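Progress report to the Soliman small grants desk
Project: shared robot bench, public visits strand
May 20, 2021

Hello again from Ulard. You asked for something less stiff than the January report, so I'm writing this one the way I'd tell it over the phone, and the spreadsheet is attached for anyone who wants the stiff version. The main news is the open day. We ran it! After two postponements we finally got the doors open, and 246 people came through between the morning and evening sessions, against the 200 we promised you in the application.

A quick reminder of what the money was for. You paid for the enclosure, the tabletop props and the staff hours for public demonstrations. The two arms were already ours. Gevbridge lent us the hall and Vasham did the booking page, which fell over once (more on that below) and otherwise did its job.

We put on two kinds of demonstration. The first was handling delicate things, and I'll admit I fought for it against people here who wanted something bigger and louder. Anyone can be impressed by an arm lifting a crate. I wanted visitors up close while a gripper dealt with something as light and crumbly as a dried rosebud, with paper decorations close by, so they could see how little room there is for a clumsy move. We had a monitor beside the booth showing the wrist camera view, and that screen drew more of a crowd than the arms did. People leaned right in. Next time it needs to be higher up, as the back row saw mostly hair.
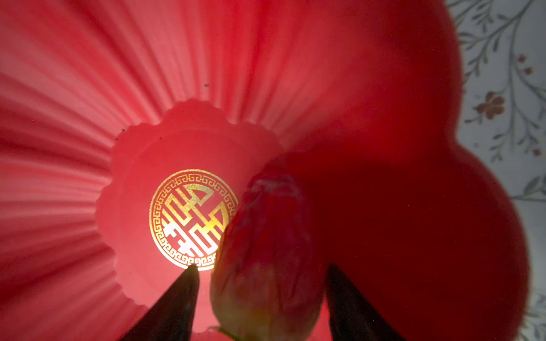

I came expecting a factory thing and stayed for an hour, one visitor wrote on the comment cards, and would you please slow it down even more so my father can follow it. We did slow it down for the evening session, and I think the evening was the better of the two. The operators were happier with it as well – they had time to talk while they worked, and the talking is what people remembered on the cards.

We collected 101 comment cards in all. Most are kind. A fair few say the hall was cold, and several ask for chairs, which I've put in the budget for the next one. One just says "more fruit," underlined twice, and I've decided to take it as praise.

The second demonstration was sorting and placing on the tabletop, and this is where most of the setup time went. The printed covering was a bit of a gamble. Plain gray would have been easier on everybody, but homes aren't plain gray, and I wanted visitors to see that a busy background is part of the job. It has picked up some scuffs in the middle already. I'd like to buy a second length of the same print before it goes out of stock, and that's a small enough sum that I'm hoping you'll simply nod at it.

The ribbed gray walls have been worth every cent, by the way. In January we were working in an open corner with daylight moving across the table all afternoon, and we lost whole sessions to it. I haven't had to write "stopped, sun" in the log once this quarter. 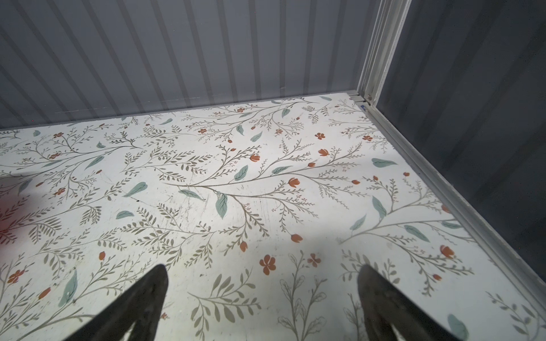 Does the bench have to be retaught every time the props change? It depends how different the new things are – another piece of fruit of much the same size usually needs very little, while anything thin, floppy or shiny means we go back and record fresh sessions with an operator guiding the arms. That question came up all day, in one form or another, and I've now put it on the handout.

Those recorded sessions are the other number you'll want. We stand at 2,163 usable recordings since the grant started. I'd hoped to be further along, and the shortfall is mostly the weeks we spent rebuilding the cable runs after one of the hoses kept snagging. It's sorted now, and the pace since then has been good. I'm not asking to move the end date.

For the sorting demonstration we let visitors call out what should go on the red flower-shaped plate. This was the part I was most nervous about, because you can't rehearse a room full of people shouting "strawberry!" and "no, the corn!" at an operator. It went fine. There were fumbles, and we left them in. When a piece got dropped the room groaned and then cheered the next try, and I don't believe any polished video would have got us that. 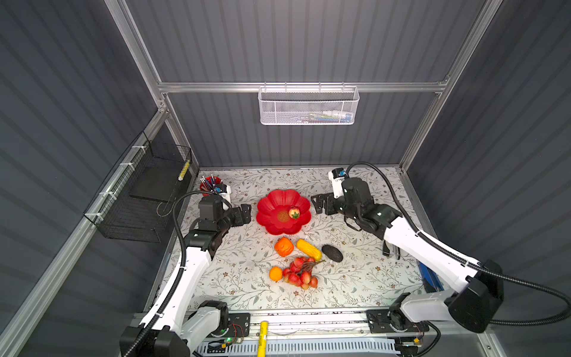 A few things did go wrong, and you should hear them from me. The booking page gave out the same time slot twice just before lunch, so we had a double group squeezed in at the rail and some grumpy people at the back. Vasham have fixed it and tested the fix with us. We also started the morning late by a good half hour after a calibration run failed, and I filled the time with a talk I hadn't prepared. It showed!

The other thing I'd change is the signs. We had one large board explaining the whole project and almost everyone walked straight past it. What they did read were the little cards near the table, the ones with a single line each, "ask us to move the peach" and so on. So the board is going, and we'll print more of the little ones.

Gevbridge have offered us the hall again on the same terms, and I'd like to say yes soon. My idea for the next visit day is a longer task with both arms, something with the bowl and the pen holder in one go, where the table ends up properly tidied and visitors can follow it from start to finish. 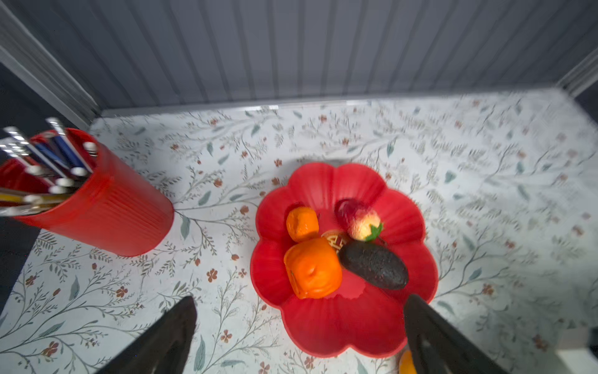
I'd also keep the groups smaller. The ones that worked best were small enough for everybody to stand at the rail, and with timed slots we can do that and still get the same number of people through over the day, provided we run a bit later into the evening.

On money, we're slightly under on props and slightly over on staff hours, and the two nearly cancel out. With your okay I'd like to move what's left in props across to hours, minus the cost of the second length of print. The figures are on the last tab of the spreadsheet. If you could let me know about that and about the hall before the end of the month, I can get the next date confirmed with Gevbridge and send you an invitation – it would be lovely to have someone from Soliman in the room this time.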